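The Udik line, at last

Up way too late again, and I don't care one bit.

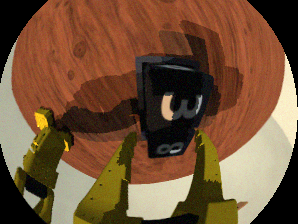
So how did a family called Udik end up in the records as Shiferaw? The second husband. My great-great-grandmother was widowed young, married a Shiferaw a few years later, and the clerk in Skoltton put all of her children down under the new name, even the ones who were half grown by then.

I have been stuck on this for most of the year! I kept hunting for a Shiferaw birth that didn't exist. I must have read the Skoltton register front to back more times than I want to admit, and the whole time the baby was sitting in the Skokwood book under Udik, with the right first name and the right month and a mother whose name I knew perfectly well. I had even been on that page before. I was looking for S and my eyes slid right over the U.

What cracked it was a burial entry. The church at Skokwood has had its old books scanned, and the burial book is 300 pages of the smallest, crampedest handwriting I have ever seen (lovely loops on the capitals, though, I'll give him that). I'd been reading a few pages each night before bed. Last night I hit a child's burial, a girl, and beside the name somebody had written "Udik, called Shiferaw." Four words would have saved me months, and I only needed three. I yelled out loud. Then I got up and walked through the house and came back and read it again in case I had made it up.

After that everything started dropping into place. There were 5 children from the first marriage and I've now found every one of them. The little girl in the burial entry was the youngest. I hadn't known about her at all. She isn't in any of the family stories and she isn't in the list in the front of the Bible, which starts after the second wedding. I felt sad about that for a good while this morning. She was three. I've put her on the chart in ink.

The oldest boy went back to using Udik when he was grown. I love that. He turns up as a witness at his sister's wedding and signs Udik right next to his stepfather's Shiferaw, so I suppose they were on decent terms, or decent enough to stand in the same room. He moved out past the mill road and had a big family of his own, which means there's a whole branch of cousins I never thought to look for. Some of them could be living twenty minutes from me!

I still have problems to sort out. The second wedding is in Skoltton in December, but the first baby after it was christened in Skokwood, and I can't tell whether they moved back or only went home to her mother for the christening. The land tax might tell me. Also, the first husband's death is missing. There's a gap in the book right where I'd expect him, and I'm not going to guess. I've left his line in pencil with a big question mark.

Then there's the filing, which I let slide while I was having fun. The old binder was labeled Shiferaw and now half of what's in it belongs somewhere else. I pulled it all apart this afternoon and made a new one for Udik, with a page for each child and a sheet up front for where I found what. I have 13 entries that need to be copied out again properly, with the page numbers this time. My notes from last winter say things like "the second book, near the back," and I could shake myself. Near the back of what?

The names file on the computer is up over 400 people now. When I started it, I had my grandparents and a few aunts and thought I'd be done by spring. I haven't decided how to enter the children who used both names - probably Udik first with Shiferaw after it, the way that nice clerk did in the burial book. If it was good enough for him, it's good enough for me.

Supper was toast and a can of soup, eaten standing up. I need to return two library books, and I promised myself I'd write a thank you note to the church office before I forget. They put a lot of work into those scans.

Tomorrow I start on the mill road cousins. I already peeked at the first page of the census and there's a Udik on it, third line down.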